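Tiltosora Step Notation Set

Release notes and data card

Last updated December 17, 2023

Summary

Tiltosora is a collection of written dance steps. It covers social and percussive dance: clogging, step dance, tap and a small amount of partner dance. Each record holds one step or short phrase, broken into counts, with the foot, the type of contact and the weight change given for every count. The set has 200 records. There is no video and no audio.

The set began as a pile of teaching sheets that used four different ways of writing the same movement. A shuffle in one sheet was a "double" in the next and a "rally" in a third. The main work of the project was to put these into one notation without losing the names dancers use.

Contents

steps.csv - one row per count, in order
phrases.csv - one row per record, with name, style, meter and tempo range
names.csv - other names for each step, with region where known
notes.txt - comments from transcribers, keyed by record id
jukus/ - the converter and its tests

Fields in steps.csv

id: record id, matches phrases.csv
count: position in the bar, written as a number plus an optional e, and or a
foot: L, R or B
contact: toe, heel, ball, flat, brush, drag or none
weight: 1 if weight is on the named foot after the contact, 0 if not
accent: 1 for a stressed sound, blank if the source does not say
turn: degrees, clockwise positive, blank for none

A blank accent does not mean unstressed. Early users of the set read it that way and got flat rhythm output. If you need a full accent track, use the Jukus option --fill-accent, which guesses from the meter, and mark the result as guessed.

Coverage

Clogging and step dance make up most of the set. Partner dance has only 8 records, all for the lead's footwork, and should be treated as a trial. Tempo is given for 54 of the records in reels and hornpipes. The rest were taught without a set speed.

Arm and upper body movement is not recorded. Styles where the arms carry the meaning are poorly served by this format, and we do not plan to add them.

How the records were made

Source sheets were typed by one transcriber and checked by a second one, who danced the step from the typed version alone. If the second person ended on the wrong foot, the record went back. Records that failed this check twice were dropped. The Jarman sheets failed more often than the others, mainly on drags, where the sheet gives the moving foot and leaves out the standing one.

Where two sheets disagreed on a step with the same name, both versions were kept under separate ids and linked in names.csv.

Using the converter

Jukus reads the two main tables and writes either plain count lines or a Zilton score file.

jukus convert --id 50 --to counts
jukus convert --all --to zilton --out scores/

The Zilton output drops the turn column. A warning is printed once per run, not once per record.

Sheet storage

The paper originals are kept in small drawers and sorted by style, then by meter. Loose slips with a single step on them are filed behind the sheet they were found with. Sheets may be viewed on request but are not lent out.
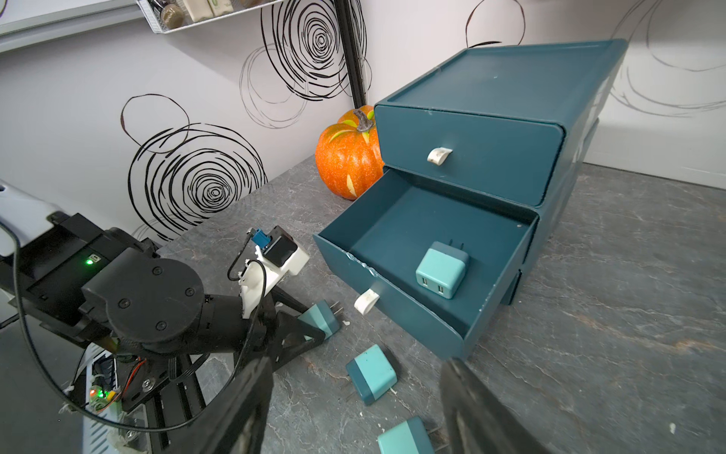
Two-drawer unit, lower drawer open.

Known problems

- Steps that start before the first beat are stored with count 0. Some spreadsheet programs sort these to the end.
- The code "drag" covers both a pull and a slide. Splitting it would mean going back to the sheets.
- Region is missing for many names. Please do not fill it in from the style.
- Records in 9/8 convert correctly to count lines but produce an extra rest in Zilton files.

Changes since the April release

- Added the weight column for brushes, which were blank before
- Merged duplicate ids left over from the first import
- Renamed "stamp" to "flat" with accent 1
- Fixed a crash when names.csv has an empty last line

License

The tables and notes may be copied and changed with credit to Tiltosora. The converter has its own license file in the jukus/ folder. Step names are in common use and no claim is made on them.

Corrections

Send the record id, the count in question and the reading you think is right. A correction that comes with a source is checked first.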